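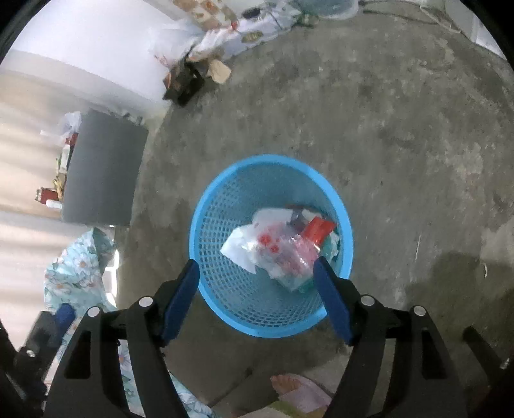

Photo: plastic packaging in a blue basket

2. Method

We asked 30 households in Noltstead to keep their plastic packaging apart from other rubbish for 16 days in November. Each one got a record sheet and a set of kitchen scales. Bags and film were weighed separately from tubs and trays.

Two homes dropped out in the first week — their sheets are left out of the results. Food stuck to the packaging was a problem, so anything under 200 grams was weighed again after rinsing.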